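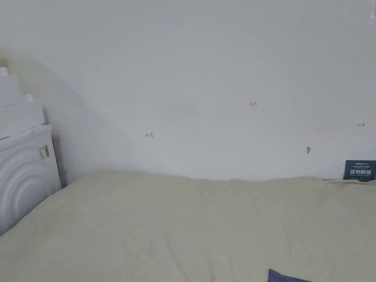 Yu-na Seok, maintainer · last edited in January

fanero-openday

README for the bed recordings I brought home from the Dudema open day. If you were in the room that afternoon, hi again! If you weren't, the short version is that visitors got to pick up a cloth from a bed with a gripper, and we kept the video. This file covers what's in the folder and the stuff I wish I had written down sooner.

What's in it

121 episodes, all recorded at 30 frames per second. Each one is a single try at the bed station, so expect plenty of wall and plenty of beige sheet. I left the tries where people missed, because I think they're the best part (and the most useful if you're training anything). 11 episodes have no operator note. I had the notebook, so blame me.

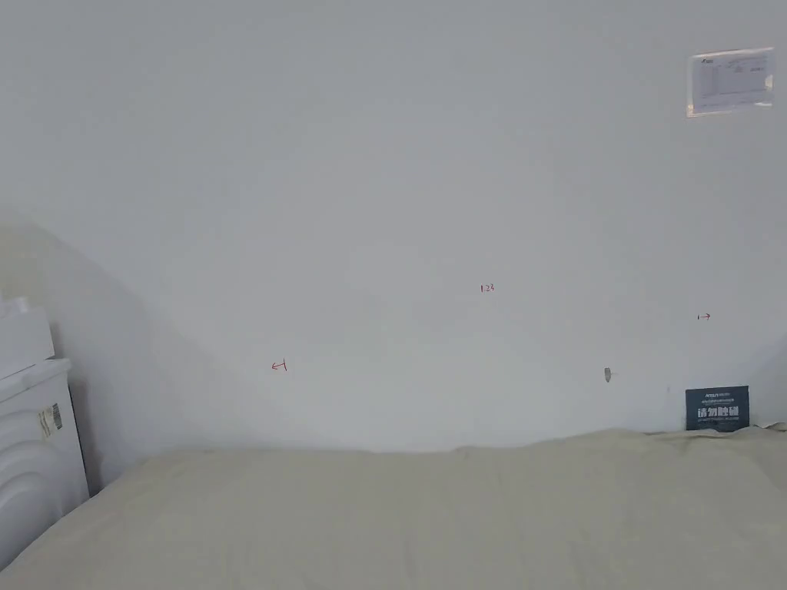

Bed station, with the navy "please do not touch" card against the wall.

How the day went

Takeshi Sugiyama ran the demo and I did the talking, which suited both of us. We had 30 minutes per group. Takeshi went first each time, very slowly, and then handed over to whoever looked keenest. Most people closed the fingers way too early. One lady who told us she folded hotel linen for years got it on her first go and then wanted to know why the thing was so slow, and I didn't have a great answer for her.

The question I heard most was whether the robot "knows" what a bed is. No! It gets pictures and it gets the motions people made, and the rest is up to whoever trains on it. I said that so many times I started hearing it in my sleep.

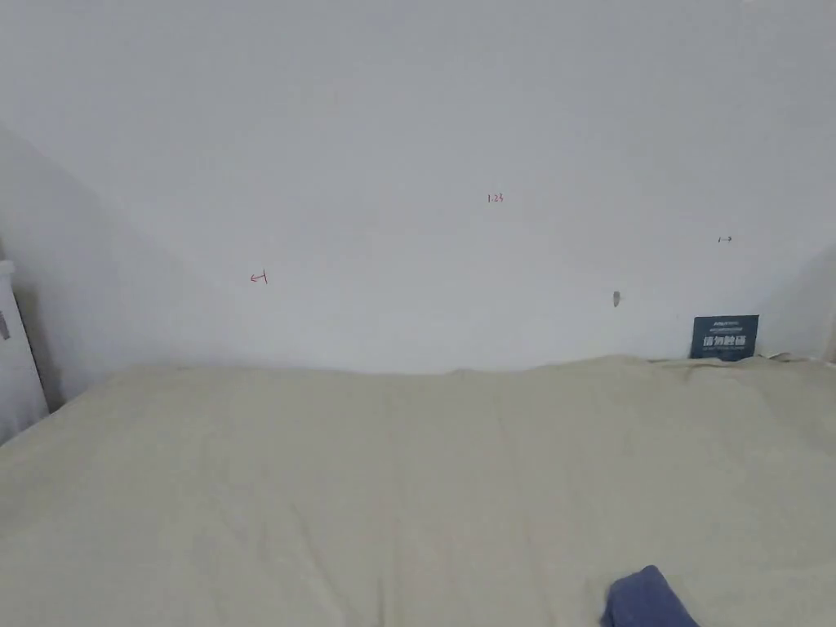

The second most common question was about cloth. Why not a cup, or a block, something that keeps its shape? That's kind of the whole point, I'd say, and then Takeshi would crumple the cloth and drop it and crumple it again until everybody saw that it never landed the same way. I loved watching people get it. A couple of them stayed on after their group had left, just to argue about where you should grab it (on a peak or by an edge). I'm on team peak. Takeshi isn't, and his episodes show it.

Things to know before you use it

The view moves between episodes, so don't hard-code a crop. The pen marks on the wall are tempting as reference points, but they're tiny and the handwritten number is hard to read from clip to clip. I tried lining frames up with them for an evening and gave up. The edge where the bed meets the wall works a bit better, though the sheet bunches up there.

Cloth against sheet is easy to separate by color. Please don't report a great segmentation score on this and call it a day. Pale sheet on pale wall is much harder, so try that too.

Also, the gripper fingers can come into view at the bottom corners, dark against all that cream. Mask them if they bother your model.

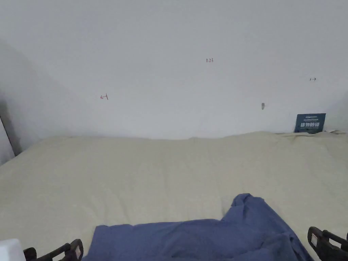 Folder layout

episodes/ has one subfolder per try
notes/ has my typed-up notebook, spelling mistakes included
skorel/ has the loader script, which Takeshi wrote and I only renamed

Still to do

Fill in the missing notes if Takeshi remembers who was driving
Pick a license
Add a small sample for people on slow connections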